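Skakholm Help Desk
Ticket: Shared calendar shows bookings an hour late
Product: Stevico Room Booking
Status: Resolved
Priority: Normal

Reported problem

Since the clock change, every room booking made through the web form shows up one hour late in the shared calendar. A meeting booked for 3 p.m. appears at 4 p.m. The confirmation email has the right time. Bookings made inside the calendar itself are fine. Two people turned up for the same room this morning and both had a confirmation.

Browser and computer do not seem to matter. I tried two browsers and a phone and got the same result on all of them.

First reply from support

Thank you for the report. Please check the following and write back:

Time zone in your own profile (Settings, then Region).
Time zone on the room itself (Rooms, then Edit, then Location).
Whether the box "Adjust for daylight saving" is ticked on the sync page.

Please do not move any bookings by hand yet. The sync will overwrite them and you may end up with duplicates.

Customer update

Profile time zone is correct. The box on the sync page is ticked. On the room page the time zone field is grayed out and says "Inherited from site." I do not have rights to open the site page. Rooms 2, 15 and 16 are all affected. Room 3 is not. Room 3 was added later than the others, after we moved over from Lisonura.

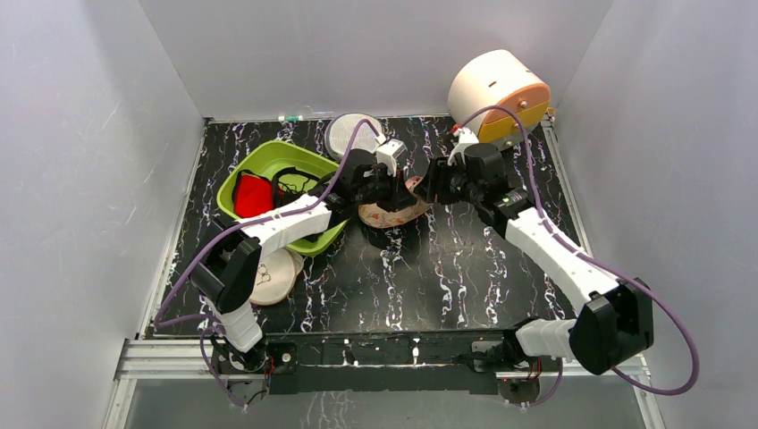 Internal notes

Opened the site record with an admin account. The site is set to a fixed offset instead of a named time zone. The old Lisonura import wrote it that way. Rooms 2, 15 and 16 inherit the offset. Room 3 has its own named zone, so it followed the clock change and the others did not.

Made a test booking in room 16 for 10 a.m. Calendar showed 11 a.m. Changed the site to the named zone, saved, and made a second test booking. Calendar showed 10 a.m. Old bookings did not move until a full resync was run from the Dlamini connector. A normal sync only picks up new and edited entries.

Deleted both test bookings.

Resolution

Site time zone changed from fixed offset to named zone. Full resync run at 5:40 p.m. Existing bookings in all three rooms now match their confirmation emails.

One recurring booking in room 15 still showed the old time after the resync. It had been edited by hand in the calendar, which breaks the link to the form. Customer deleted it and booked it again.

Customer confirmed the times are right. Ticket closed.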